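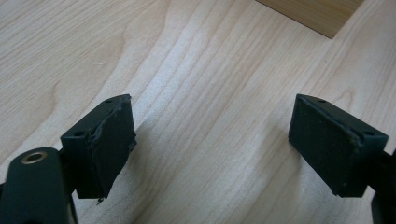 Gwawr Jenkins doubts that anyone sleeps better for being told to, and she told us so in May when we asked her to read a draft of this call. Her words were, roughly, that every sleep program she has seen hands people a list they already know and then takes credit when the weather cools down. We kept the draft anyway, with changes. Most of them are hers.

The Stedwood Sleep Diary Study: call for participants

We are looking for adults who sleep badly and have stopped believing advice about it. If you have a drawer full of teas, a mask, a special pillow and a phone app that scolds you, you are the kind of person we want to hear from.

The claim we are testing is a common one. It says that getting up at the same time every day, weekends included, will fix poor sleep without any other change. You will find it in magazines and on the backs of cereal boxes. We have read a good deal of what is said in its favor and were not much impressed. A lot of it rests on people remembering how they slept weeks earlier, and people are bad at that. So we are asking for diaries, filled in each morning, by hand, before coffee if you can stand it.

What you would do

For the first 2 weeks you change nothing. Sleep as you do now and write it down. After that you are put by chance into one of two groups. One group picks a wake-up time and sticks to it. The other goes on as before. The whole thing runs 16 weeks. The diary takes a few minutes a day, and there is a short phone call every other week from someone on the team, who will not give you tips.

You will not be asked to buy anything, wear anything or swallow anything.

Who can join

You must be 29 or older, live within driving distance of Stedwood, and have had trouble falling or staying asleep for at least a year. We can't take people who work night shifts, people with a baby at home, or people being treated for sleep apnea. If you take sleeping pills you may still apply, but tell us which ones and don't stop them on our account.

What you get

$422, paid in two parts, the second when your last diary page comes in. You also get a copy of the results, even if they are dull. We make no promise that you will sleep any better. Some people may well sleep worse, and we would like to know about them too. You can quit at any point without giving a reason, and you keep whatever you have been paid.

Who is paying

The Tawfik Fund covers the costs. It has no say in what we print. You should ask that question of any study, and you are welcome to ask it again on the phone.

How to apply

Write to Marlina Nair, Stedwood Sleep Diary Study, Pliker Building, second floor, or leave a message at the front desk there. Give your name, your age, a daytime phone number and a few lines on how you sleep now. Please don't send records from your doctor. Applications are open from 12 Aug 2024 until all places are filled.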